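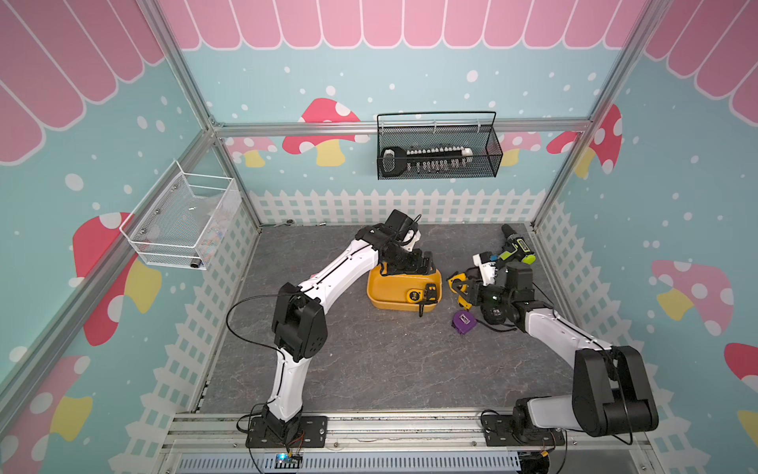 How long does it take to get useful demonstrations out of a two-arm leader and follower kit?

With the Makell desk kit, expect one evening to build it, a second to calibrate it, and a good week before your own driving is steady enough to be worth recording.

I bought the kit in April to teach a pair of arms to sort hand tools into a tray. You hold two small leader arms, the follower arms copy your movements, and the software saves each attempt as an episode. Assembly took me five hours. The printed guide is fine until the wrist joints, where two of the drawings are swapped. Otakar Slanina at Gudska, the shop I bought from, sent me a corrected page the same afternoon.

Driving one arm is easy. Driving two is harder than the sales page suggests. My first session was on a Tuesday evening and I kept 18 episodes out of 57. Most of the rejects were my fault: I hesitated over the tray, or brought both grippers in at once and had to back one out.

Tape measures are a good thing to start on. They are chunky, they sit flat, and the grippers can get hold of them from most angles. A cordless drill is another matter. The follower has the reach but it sags a little at full stretch with any weight in the jaws, and you learn to drag a heavy tool closer before trying to lift it. Sockets and other small parts I gave up on with the standard fingers. Štefanec sells a narrower pair that I haven't tried.

There is no force feedback. You judge your grip by eye, and after 30 minutes or so of that I need a break. The leader triggers are also stiffer than they should be, the left one especially.

The recording software, Juser, is plain and has not crashed on me. One key starts an episode, another throws it away. I would like to be able to trim the dead time from the start of an episode, and at present you can't. I have 372 episodes saved now, and the trained policy puts a tape measure in the tray on most attempts if I don't move the tray far.

Good points: solid follower arms, tidy software, quick help from the shop.
Bad points: stiff triggers, weak at full reach, cables a bit short on the leader side.

I would buy it again for light work. For anything heavier than a drill, look at a bigger arm.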